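LISTA DE VERIFICACIÓN - CIERRE VIAL Y BARRERAS TEMPORALES
Recinto Wesitport, festival de septiembre
Inspección previa a la apertura, turno de noche
Inspector: Cristian Quispe
Claves: C = conforme / NC = no conforme / OBS = conforme con observación / NA = no aplica

1. PERÍMETRO PEATONAL

1.1 Longitud cerrada según plano. C
Medida en campo: 594 m. Coincide con el plano vigente.

1.2 Continuidad de la línea de vallas. OBS
Separación excesiva entre dos módulos frente al acceso de proveedores. Corregida durante la visita con un módulo de reserva. El enganche inferior de ese tramo queda forzado por el desnivel del bordillo; revisar al cambio de turno.

1.3 Pies de valla hacia el interior. NC
Tramo de Latholm con pies orientados a la calzada. Riesgo de tropiezo y de arrastre por vehículo de servicio. Girar antes de abrir.

1.4 Aforo máximo de la calle cerrada expuesto en el puesto de control. C
Cartel con 1,459 personas, legible desde la entrada.

2. BARRERAS CONTRA VEHÍCULOS

2.1 Bloques de hormigón en las bocacalles. NC
El plano pide 16. En la esquina de Espinoza con Latholm falta uno; el hueco está cubierto con valla peatonal. La valla peatonal no detiene un turismo y no puede figurar como sustituto. Harnstead confirma por radio la entrega del bloque restante antes de la apertura.

2.2 Separación libre entre bloques. C
Comprobada con la galga de obra en todas las bocacalles, salvo en la posición pendiente del punto 2.1.

2.3 Disposición en chicana en el acceso de emergencia. OBS
Trazado correcto. La ambulancia de prueba pasa sin maniobra. El camión de bomberos necesita una corrección marcha atrás. Se admite, con operario de guardia para retirar la barrera móvil.

2.4 Barrera móvil: cierre, pasador y cadena. C
Pasador de seguridad presente. Llave en el puesto de control, copia en el vehículo del jefe de turno.

2.5 Vehículo pesado de bloqueo en Espinoza. C
Motor parado, freno puesto, conductor presente. Se recuerda que el conductor no puede ausentarse sin relevo.

3. SEÑALIZACIÓN Y DESVÍO

3.1 Preseñalización del corte. C
Dos carteles en sentido norte y uno en sentido sur.

3.2 Limitación a 20 km/h en la vía de desvío. OBS
Señal instalada. Queda parcialmente tapada por un toldo a partir de las 22:00, cuando el bar lo despliega. Mover la señal al poste siguiente.

3.3 Balizas luminosas. NC
Dos sin batería en la curva de salida. Sustituir. El almacén tiene repuesto.

3.4 Retirada de vehículos estacionados dentro del cierre. C
Última grúa a las 17:30.

4. COMUNICACIONES Y RESPUESTA

4.1 Prueba de radio entre puestos. C
Todos los puestos contestan. El de Latholm recibe con ruido, inteligible.

4.2 Palabra clave para vehículo no autorizado. OBS
Un auxiliar incorporado por la tarde no la conocía. Instruido en el momento. Repetir en la reunión de relevo y anotar asistentes.

4.3 Rutas de dispersión del público. C
Tres salidas libres de cableado y de puestos de venta. La salida este abre hacia fuera, comprobado con carga.

4.4 Punto sanitario avanzado. C
Camilla, material de hemorragia y desfibrilador con revisión en vigor.

4.5 Control de drones. NA

5. ACCIONES PENDIENTES

- Girar pies de valla, tramo Latholm (1.3). Responsable: montaje.
- Colocar el bloque restante en Espinoza con Latholm (2.1). Responsable: Harnstead. Condiciona la apertura.
- Reubicar señal de 20 km/h (3.2). Responsable: tráfico.
- Sustituir dos balizas (3.3). Responsable: almacén.
- Repetir instrucción de palabra clave (4.2). Responsable: jefe de turno.

6. COMENTARIOS DEL INSPECTOR

El cierre no debe abrirse al público mientras 2.1 siga en NC, aunque el resto de puntos esté resuelto. En la edición anterior se abrió con un hueco cubierto por vallas y se tardó más de una hora en cerrarlo bien, con gente ya dentro. Pido que el jefe de turno firme la recepción del bloque en el propio lugar y no desde el puesto.

El relevo del conductor del vehículo de bloqueo sale de la sala de descanso del personal, que se incluye en la ronda por ese motivo. Extintor en su sitio y pasillo despejado. Las camas deben quedar libres de prendas entre turnos; consta un calcetín lavanda claro, con pequeñas motas oscuras, sobre la ropa de cama. Pasa a objetos perdidos si no se reclama al relevo - no genera NC. 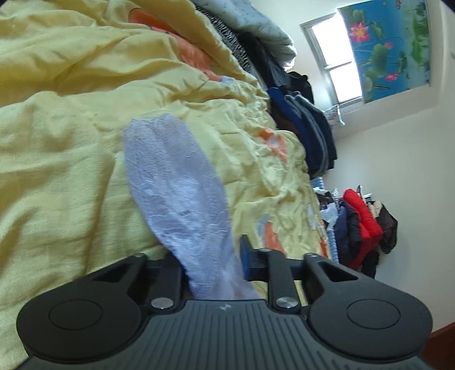
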